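Chapter 7
When Neighbors Stop Talking

States that share a border seldom break off relations all at once. More often one side stops answering. A letter goes out, a foreign minister repeats the offer at a press conference, and months pass without a reply. This chapter looks at silence as a tool of foreign policy, and at what the other government can do about it.

Our main case is the river dispute between Imora and Wudero. The two states share a border of 443 miles, and for 203 of them the border is the river itself. In August, Imora proposed a joint water commission. Wudero neither accepted nor refused. It kept its embassy open, went on trading, and left the proposal unanswered for 732 days.

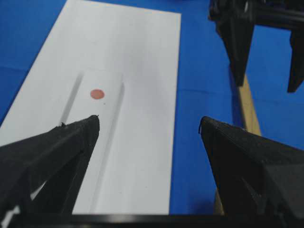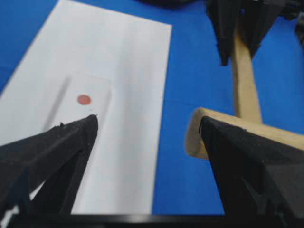 A former envoy to the Hjaltested talks told us that Wudero's silence was read too simply. A refusal would have cost it support at home and abroad, the envoy said, and an acceptance would have meant admitting that the river was shared.

Section 7.1 sets out the legal background. Section 7.2 follows the messages passed through third countries - most of them by way of Hundthorpe - and asks why a mediator might be heard when a neighbor is not. Before reading on, write down what you think Imora should have done after the first year.

Comments (2)

riverbend: We used this chapter in my seminar. Is there a map of the border in the full edition?

tk_polisci: Yes, it comes at the start of 7.1. I would have liked more on the trade side, though - 7.2 barely mentions it.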